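Tips for getting on with a home robot helper (before you pay for one)

Updated 30/12/2023

We've had the Senik two-armed helper on trial since August, through the Lundley rental plan, and I've filled half a notebook with little tricks. It's $153 a month, with a minimum of 6 months, so read the lot before you sign anything! I tried most of these in Senik's practice room software first (it comes with the plan, and you drive a computer version of the robot about the house before letting the real one near your good crockery).

Tip 1: Start with something that has an edge 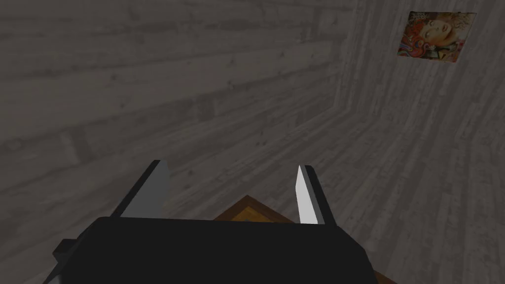

Trays were my first lesson, and I'd start anyone there. A rim gives the fingers something definite to close on, where a flat chopping board just skates away from you. Open the gripper right up on the approach, with a wide gap between the fingers like this one has over the wooden tray, and come down slowly. I use the 7 speed setting for trays and drop it for anything with a cup on it. The manual says you can go faster. I wouldn't.

Tip 2: Clear the table down to a few small things

My kitchen table is normally buried under mail and school hats, and the helper was hopeless with it. Four or five bits and pieces, spread well apart, is plenty while you're learning the controls. Leave space beside the table as well, so both arms have room to swing in. Push the chairs to the far end if you can't be bothered carrying them out. 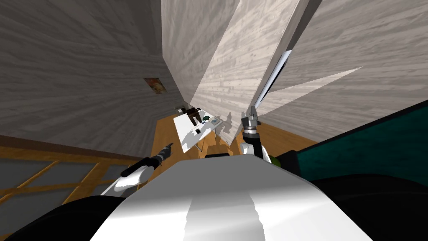
Tip 3: Look after the finger pads

Wipe them with a damp cloth and a drop of dish soap, then dry them properly. Grease is the enemy, especially if you cook with as much butter as I do. Senik sells spare pads in packs of 14, and the Herrera ones are cheaper and fit just as well, though they were a touch stiff for the first week.

Round things like curtain rods and broom handles are where tired pads show up first. If a rod is lying along the bottom of something heavy, bring one finger in close beside it and keep the other well out until you're lined up.
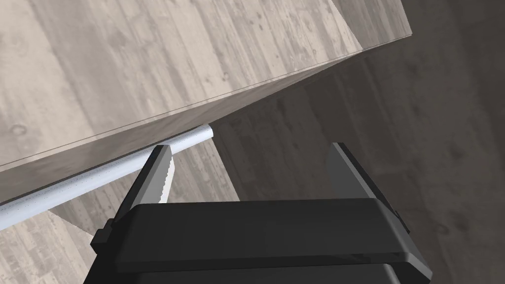

Can you rent the arms without the base?
Only on the longer plan, and you'll need a solid bench to bolt them to. Ask Lundley for the bench kit when you order, as adding it later means another delivery fee.

Tip 4: Give long things their own practice session

Anything long and thin needs more headroom than you'd guess. I hold mine upright and well clear of the table, keep the other arm low, and turn the whole body a little at a time. Save your session when it goes well, because the playback is handy for the next go. Gokance makes a soft sleeve for broom handles too, and it's worth the few dollars if your walls are freshly painted.
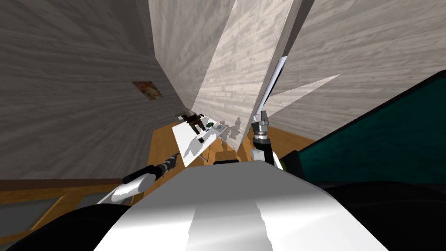 One reader wrote in to say the rental only made sense for her once she'd split it with her sister next door, and that they swap it over every second week with a furniture dolly and a lot of swearing. She also reckons the Gokance sleeve shrinks in the dryer, so hang it on the line.

Tip 5: Charge it overnight, away from the fridge

The fan on ours is loud enough to hear from the hallway. We moved the charger to the laundry and everyone's sleeping better, dog included.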